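Kobzar + Ernberg at the Kilside Ballroom, Peltham
Frequently Asked Questions

Last updated Thursday, June 2, 2022

Is the show still happening?

Yes. It has been moved to November, which makes this its second new date, and we are as tired of typing that as you are of reading it. The bands are booked, the room is booked, and Liliana Zuccaro, who runs our box office, has written it on the wall calendar in pen.

I bought a ticket for the original date. Do I need a new one?

No. Tickets for either of the earlier dates get you in. Please don't print out all your old confirmation emails and hand them over as a bundle. The most recent one is fine, on paper or on your phone.

I can't make the new date. Can I get my money back?

Yes, if you ask at least 14 days before the show. Reply to your confirmation email with the word REFUND in the subject line. The money goes back to the card you paid with. If that card has expired, or is at the bottom of a lake, tell us in the same email and we'll sort something out.

Can I give my ticket to a friend?

Sure. Send us the friend's name so we can change it on the door list. We can do this up until noon on the day. After that the list gets printed, and Lleucu Meredith at the door is not easily charmed.

What time does it start?

Doors are at 7:00 PM. Ernberg go on at 8:00 and Kobzar at 9:15. Kobzar's last song is long. If you're relying on the last bus back from Kilside, check the timetable before you come and stand near an exit.

Is it all ages?

It's 18 and over, and we check ID whatever you look like. A photo of your driver's license doesn't count. Neither does a gray beard.

Is there seating?

The Ballroom holds 225 people, nearly all of them standing. There's a short row of chairs along the back wall, first come, first served. If you need a seat for access reasons, email us and we'll put one aside with your name on it, along with a seat for whoever comes with you. There is a ramp at the side entrance and no steps once you're in.

Is there food?

The bar does soup and toasted sandwiches until 9:00 PM, or until the toaster trips the fuse. There's always one vegan soup. It is usually lentil, and so is the other one.

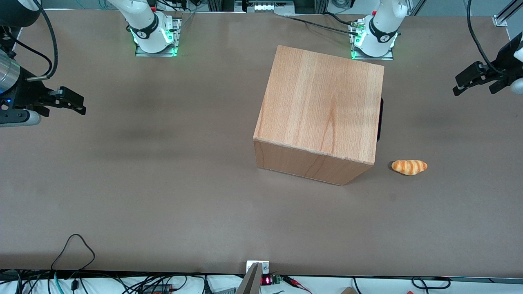 Can I bring my own food or drink?

No outside drinks, except an empty water bottle, which you can fill at the tap by the restrooms. Food is a gray area. Lleucu will wave through a small bread roll in a coat pocket, and has done so many times, but a full picnic will be sent back to your car. If you have allergies or need to eat at set times for medical reasons, bring whatever you need and just mention it on the way in.

Is there a coat check?

Yes, $2 per item, cash only. A coat with a scarf stuffed in the sleeve is one item. A coat with another coat inside it is two, and we've had this discussion.

How many tickets can I buy?

Up to 4 per order. If you want more than that, place another order. We know this makes the limit a bit pointless, but the ticketing software insists on having one.

Can I take pictures?

Phones are fine. No flash, and no tablets held over your head during the quiet songs. If you're shooting for a magazine or a blog, write to us ahead of time for a pass.

Will the bands be selling records?

Both will have a table in the lobby before and after. Ernberg take cards. Kobzar take cash, and don't always have change.

Where do I park?

The lot behind the Ballroom is for the bands and for blue badge holders. Everyone else can use the street, free after 6:00 PM. Please leave the bakery's driveway clear, as their vans go out at night.

My question isn't here. Who do I ask?

Reply to your confirmation email and Liliana will get back to you, normally by the next working day. Please don't message the bands. They send it all to her anyway.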